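Pliage d'un pull à maille duveteuse : manches d'abord ou moitié d'abord ?

karkstead_33
Bonsoir. Je plie à plat sur le lit, drap à motifs floraux, pull ras-du-cou clair posé bien étalé. Objectif : tiroir de 33 cm de large, pas de cintre. La maille marque vite au niveau du torse. Première photo, pull déplié à plat, l'autre montre un textile blanc plié sur un couvre-lit rose pâle.

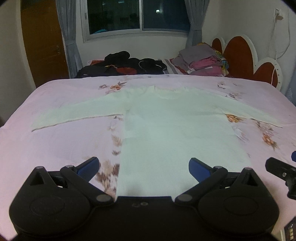
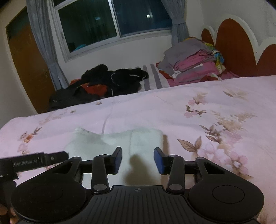

Ghazal Daneshvar
Manches d'abord, rabattues à l'horizontale dans le dos, puis tiers latéraux, puis ourlet vers le col. Largeur finie : 14 cm. Plier en deux dans l'axe crée un pli central qui reste visible au porté.

sivska
Pas d'accord. Sur maille épaisse, les tiers donnent trop de surépaisseur. Moitié dans l'axe, manches ensuite, 2 plis en hauteur. Le pli central part à la vapeur.

Ghazal Daneshvar
À la vapeur, oui, mais il faut la sortir à chaque fois.

karkstead_33
Et rouler ?

sivska
Non. Le col se détend.

rajan
Testé les deux en décembre. Tiers pour les mailles fines, moitié pour le reste. Lisser avant, du col vers l'ourlet.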